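Home > Walls and Surfaces > Kitchens
What goes with a pale gray marbled wall? And can I hang anything on it?
Viewed 412 times, 2 replies

We moved into a place in Kedach in August and I am so in love with the kitchen wall! It's a pale gray with marbling in it, and the previous people left it completely alone. I come down at breakfast and just look at it. Now I'm finally getting to the fun part, which is deciding what to put with it, and I've got myself stuck.

First thing, color. The counter is going to be replaced anyway, so I can pick whatever I want. I'd been leaning toward a plain white one, then I brought home a warm oak sample and a dark green one and liked both of them better. I'm a bit worried the oak will look orange once it's a whole counter and not a piece the size of a paperback.

Second thing, shelves. I want one long open shelf for mugs and the good bowls. The one I have my eye on is the Inga, in the 40 inch length. I don't know what the wall is made of. It could be a panel product, it could be real stone for all I can tell, and the paperwork we got with the house says "kitchen, gray" and that's it. Is there a way to find out before I go at it with a drill?

Third, cleaning. I've been using dish soap and a soft cloth. Is that okay forever or am I slowly ruining it?
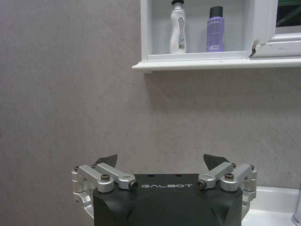 Go with the oak! I had a gray marbled wall for years in my last apartment and the warm wood was the best decision I made in that kitchen. It does look more orange under yellow bulbs, so change the bulbs before you blame the counter. Prop your sample up against the wall and leave it there through a whole day. Mine looked pinkish at noon and perfect by dinner. Dark green is gorgeous too but you'll see every crumb. No idea about the drilling, sorry, I used a freestanding shelf from Grillerden and it was fine. It's still going in my garage.
11 people found this helpful

Fun project! I'll take the shelf and the soap.

Find out what the wall is before you buy anything. Take the cover off an outlet on that wall, power off at the breaker first, and look at the edge of the cutout with a flashlight. Real stone has the pattern going into it. A panel will usually show a thin printed or laminated face and then something else behind it, and tile will show a clay or porcelain body. If there's no outlet, look along the top edge or behind the range hood, where installers get lazy with the trim.

If it's a panel: regular bit, slow speed, painter's tape over the mark so the surface doesn't chip. Drill slightly oversize through the face so it has some room to move, and get your screws into the studs. Mugs and bowls are heavy! Don't trust a panel alone to carry them.

If it's stone or tile: carbide or diamond bit depending on how hard it is, no hammer setting, keep it cool with a wet sponge. Test where the bracket will cover it.

Adhesive rails like the Toltel ones are fine for towels and measuring spoons. I wouldn't put a bowl on one.

Dish soap is fine on a panel or glazed tile. On real stone use a pH neutral cleaner and skip vinegar completely, it etches marble. Come back and tell us what you find behind the outlet cover, I really want to know.

Edit: forgot to say, the oak. Definitely the oak.
6 people found this helpful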